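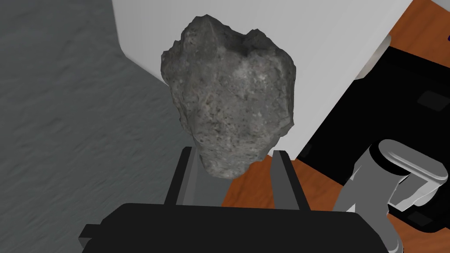
Blagoje Ionescu, simulation maintainer, Lodby two-arm cell

Last edited 18/01/2021

Most of these come from people who have just been given a login and a demo that went well. I would distrust the demo.

Setup

Does a good grip in the simulator mean the gripper is set up right?
It means very little. The gray rock is held by its narrow lower end, with most of its bulk above the fingers. I wouldn't sign off a finger setting on that. Move the arm through its full range first, then change the friction value and try again. If the grip only survives at one value, you have tuned a number and learned nothing about the gripper.

Which settings file should I start from?
The Cimico one. The Kadlec file is older and has the left and right wrist offsets swapped. I have been told since July that it's fixed. I still check. 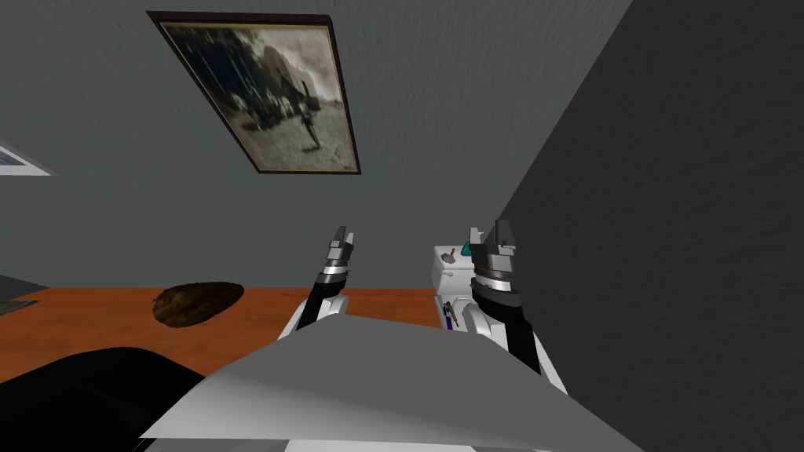 How often should the arms be re-zeroed?
Every 19 sessions, and after any change to the settings file. The manual says 216, a figure I have never seen anyone defend.

Can I skip the right arm if my task only uses the left?
You can, and then you'll find the drift later. Zero both. Park them over the table with the fingers open and compare the reported joint angles with the saved ones. Anything off by more than 3 degrees goes in the log.
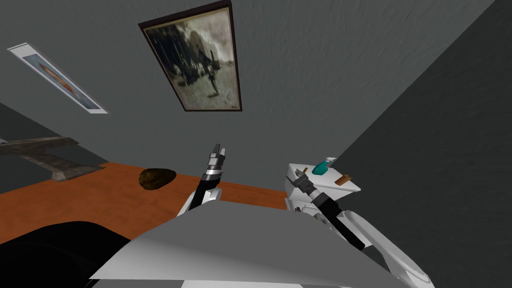 Wrist cameras

Why check the wrist view against a picture frame?
A straight dark edge shows a bad camera mount sooner than a lumpy object does. Turn the wrist until the frame's lowest corner sits between the open fingers, save the view, and compare it with the last one. The Fasarano add-on claims to do this by itself. It passed a mount I had rotated seven degrees on purpose, so I do it by eye. 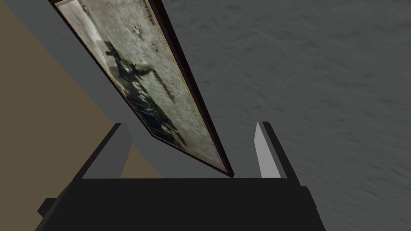 When something breaks

The fingers jitter when they close. Is it the physics engine?
That's everyone's first guess. Look at your time step and your closing force before you blame the engine. If you still want to file a bug, attach the settings file and the log. Reports without a log get closed.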